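Workshop notes: the two-arm bench at Barkbridge

Work on the shared bench this month (January) went into cable routing and the cord handling task. Both arms are now on the front beam, each on its own mounting plate, and the controller settings have been merged into one file. The task is plugs, adapters and power strips with their cords bundled, placed in the middle of the table.

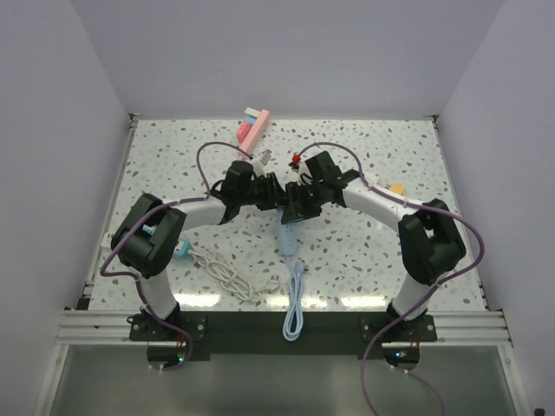
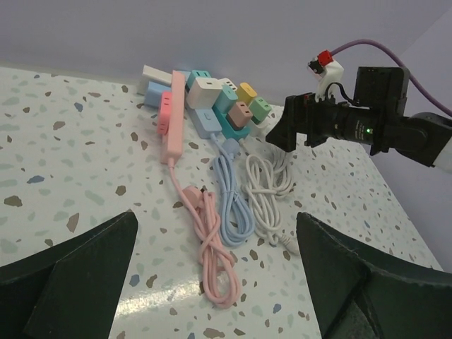
Both arms over the terrazzo top, with power strips and bundled cords as the work pieces.

The purple hose is the part most likely to change. It has to leave enough slack for the elbow to fold fully and still stay clear of the fingers when the wrist rolls. A shorter run was tried on the Trasov controller and tripped the torque limit at 40 percent speed, so the longer loop stays until the swivel fittings arrive from Elgate.

Daithí Kinsella writes that the slack is a side issue and the wrist zero should be checked first. On his own build the offset drifted after every cold start, and he lost 2 evenings to hose changes before logging the joint angles at power-up. He suggests homing each arm separately, then comparing the values against the stored file - a difference of more than a few encoder counts means the clamp screw needs attention.

That check has been added to the start-up script. The log runs to 3569 lines so far and shows one arm holding its zero and the other moving slightly between sessions. The clamp on the second arm will be replaced with the split type from Sýkora.

Remaining items: the gripper closing force is still set by hand, the wrist camera exposure needs a fixed value for the glossy top, and the log buffer should go up to 1000 samples per joint. Please leave the bench power on if the status line reads HOMING. Spare hose ties are in the drawer under the drill press.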